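A week on the Tramgate canal with the Brokow folding canoe

I have wanted a boat that fits in a closet for years, and in September I finally took one out for a proper trip. The Brokow is a two-person folding canoe, and I paddled it with my cousin down the old Tramgate canal, 68 miles of slow water, lock ramps, herons and very good pie. I came home with sore shoulders and a big grin, so this is going to be a mostly happy review.

First, the practical stuff. The canoe packs into a bag like an oversized hiking pack, and the whole thing weighs 35 pounds before you add paddles. I carried it from the train station to the first landing (fifteen minutes, one rest on a wall) and I am not a big person. Setup took us ages the first morning, with the instruction sheet flapping around and the two longest ribs in the wrong way round. By the third morning we had it up before the kettle boiled.

On the water it is a joy! It tracks straight, even with a crosswind on the open stretch past the Nala reservoir, and it sits steadier than my friend's hard-shell canoe. We had a cooler, two dry bags, a tent and far too many snacks in there, and it never felt tippy. It is slow, I'll give you that. Rowers went by us, a family in a rented pedal boat kept pace with us for most of an afternoon, and we didn't mind one bit because the banks were covered in asters and the kingfishers were out.

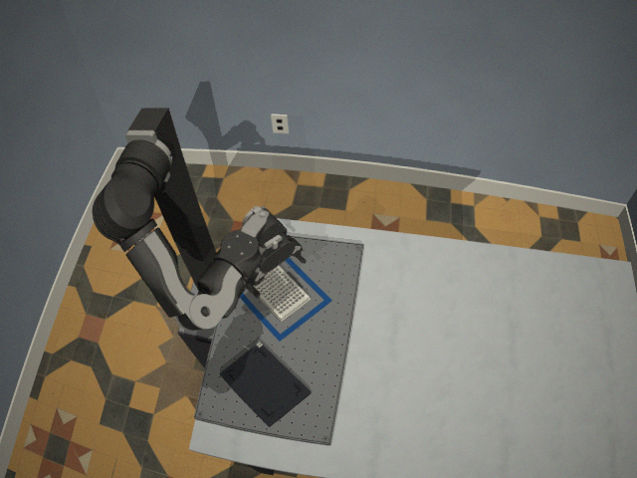

The seats are where I have some complaints. They clip to the side rails, and the front one slides back a little every time you dig in hard, so by lunch I'd be sitting a hand's width behind where I started. A folded towel wedged behind the clip fixed it. I'd love a rail with a full row of holes, like that gray perforated board under the robot arm, so you could pin the seat exactly where your legs want it. As it stands you get three positions, and the middle one suits people much taller than me. The padding is great, though, and I never once got the numb-leg thing I get in kayaks.

Portages are the real test on this route. There are lots of locks and small boats have to go around most of them, usually over a grassy bank with a gravel ramp on the far side. We left the canoe assembled and each took an end. The fabric hull picked up scuffs from the gravel and one longer scratch near the stern, all of them on the surface. Do bring the patch kit anyway. Ours came with glue and four patches, and Elsa Söderlund at the Ajayi campground, who has been looking after paddlers there since before I was born, told us to buy a second tube of glue before heading into the lower section, where the shops run out. Good advice, and she also let us dry everything on her porch rail after the rain.

About that rain: the spray deck is sold separately for $82 and I'd say get it. We had one truly soaking afternoon and stayed cheerful from the waist down.

The canoe itself cost me $1625 with paddles, which is a lot of money. I thought about it for a whole winter. But I have no garage and no roof rack, and a boat I can take on a train has opened up so many places that I've already got the map out for a lake trip next spring. If you have somewhere to store a regular canoe, you can get a faster one for less. If you live in an apartment and keep looking at rivers out of bus windows, go and try one of these.

One last tip: dry the bag as well as the boat. Mine smelled like pond for a month.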